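My grandmother's handwriting and the recipe notebook

1 Apr 2020

For many weeks I wanted to write about the notebook, and now I have the evenings for it. It came to me in July, in a parcel from my aunt, wrapped in two kitchen towels and a newspaper. It is a school notebook with a blue cover, and inside are the recipes of my grandmother, who cooked every day of her life and wrote down almost nothing until she was old.

I thought I would copy it in one weekend. I read the language, I know most of the dishes, I ate them as a child. But my grandmother went to school for only a few years, and she wrote the way she spoke. Words are joined together. There are no commas. Where a normal cook writes the quantity, she writes "as it takes." Flour, as it takes. Oil, as it takes, but not the good one.

The first recipe I tried was the pie with wild greens. She gives the greens by their village names, and three of these names I could not find in any dictionary. I wrote to my friend Efthymia Gkikas, who grew up two valleys away from our village, and she recognized one of them immediately. It is a kind of sow thistle. For the second she telephoned her mother. The third we still do not know, and I replaced it with spinach, for which I feel a small guilt.
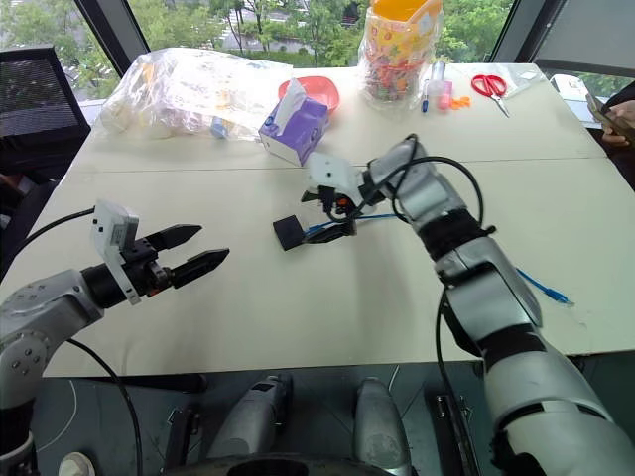
The dough was a bigger problem. In the notebook there is only one number for it, 400, without any unit. I took it for grams of flour, because she owned a scale, an old green one with a dish on top. The dough came out hard like leather. The second time I used the same flour and much more water, and I let it rest under a bowl while I washed the greens. Then it opened nicely under the rolling pin, so thin that I could see the pattern of the cloth through it. I am still not sure that 400 meant grams. It is possible that she wrote down a price.

There are also pages which are not recipes. On one she kept the account with the grocer, Karagiannis, who let people pay at the end of the month. The last line says 3,000, underlined hard, and next to it the word "paid" with a cross. On another page she wrote the birthdays of all the grandchildren, and mine is wrong by one day. I remember that she always called me a day early, and I believed she wanted to be the first.

I type everything in two columns. On the left I put her words exactly, with the mistakes, and on the right my version with quantities that I have tested. My neighbor Wing-sze Leung, who did the same with her father's letters from Hong Kong, gave me this idea. She advised me not to correct the left side even when it hurts my eyes. In the beginning I corrected a little, secretly, and after ten pages I went back and put all the mistakes in again. Without them I could not hear her voice.

So far I have finished the pies, the bean soups and half of the sweets. The quince preserve must wait until autumn. The Easter cookies I will try next week, if I find ammonia powder for baking, because she is very strict about it and writes "no other thing" two times. The shop where I usually buy it is closed for now.

If somebody who reads this comes from the mountain villages and knows a bitter green with a name like "pikrouli," with small leaves, that is picked before it makes flowers, please write to me in the comments. My aunt says it grew behind the church wall. She also says that my grandmother never put it in the pie, only in the soup, so now I have to look at that page again.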